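We use cookies to remember your reading preferences. Accept | Manage settings

Living happily beside a road dig

Our block of Salazar Street is getting a new water main, and after a month of it I've become a bit of a nut for coping tricks (my neighbours now cross the street when they see me holding a bucket). So let me share the good ones!

Fill your jugs the night before a shutoff. The city's notice says 9 a.m., but crews sometimes start early, and one full kettle won't get you through breakfast and dishes.

When the water comes back, open the cold tap in the laundry sink first and let it run until it's clear. Unscrew the aerators on your kitchen and bathroom taps before you use them. Mine was packed with grey grit, and 3 minutes in a bowl of vinegar fixed it beautifully. Leave the hot tap alone until the cold is clear, or you'll pull all that sediment into your tank.

Dust is the other battle. A damp towel rolled along the windowsill on the street side catches an amazing amount, and so does a good stiff mat at each door. Change the furnace filter early!

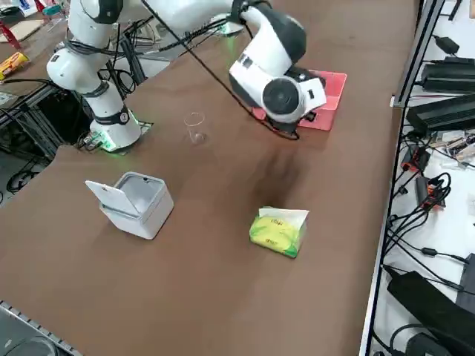
Rhonda Hiebert up the block swears by felt pads under her china, and she's right, they really do stop the rattling when the compactor goes by. A pack of 60 will do a whole hutch with plenty left over for chair legs. And write the city's works number on the fridge, in marker, big enough to read at 6 a.m. with no glasses on.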